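5th September
By the shop diary of Zokville

I sat down this morning with the new rules for online marketplaces and a pot of coffee, and at noon I was still on the same page. The rules are written for big platforms, but there is a line which says that any app with more than 1,000 sellers must name a contact person for complaints, and this person must live in the country. We passed that number in August. So the contact person is me, I suppose. I have put my name in the form and did not send it yet.

Muletti called before lunch. They handle our payments and they are nervous, more than I am. They want every seller to show an identity document again, also the ones who joined in the first year and sell two things a month. I said that half of them will leave. The woman on the phone was very polite and said it was already decided. We have 60 days for it. I asked for it in writing and the letter came at four o'clock, with the wrong company name on top.

In the afternoon I tested the new listing page, which must now show who is selling, from which town, and whether the seller is a business or a private person. I made one listing in the sports category and went through it slowly, like a customer.

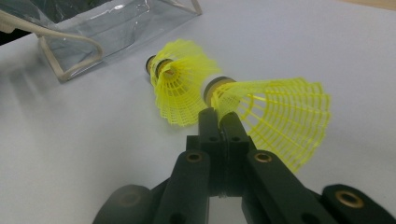
What is still broken

The seller's town does not appear on older phones. There is only a white space, and a customer can think we are hiding something. Also the button for reporting a listing is under the delivery prices, where no person will look for it. The rules say "easy to find". I moved it up twice and both times it covered the price — I will try again tomorrow with a smaller letter.

I looked how the others do it. Bumo has put everything behind one small link at the bottom, and I am not sure it is allowed. Valente shows too much, in my opinion, even the street of private sellers. I would not sell my old coat there if the whole world could read my street. Between these two there must be a sensible way, but the rules do not describe it.

I have 13 complaints waiting in the box. Most are late parcels. One is from a man who wants us to remove a bad review because it is "against the new law". I read the law again for him and it says nothing about reviews, so I wrote him this, in a friendly way, and he has answered already, in capital letters.

The lawyer wants 80 euros only to read the Muletti letter. I will pay it. I do not like it, but I have read the second paragraph four times and I understand it differently each time.

To do: send the form, ask about the wrong company name, write to the old sellers before Muletti does it in their cold way. Buy coffee.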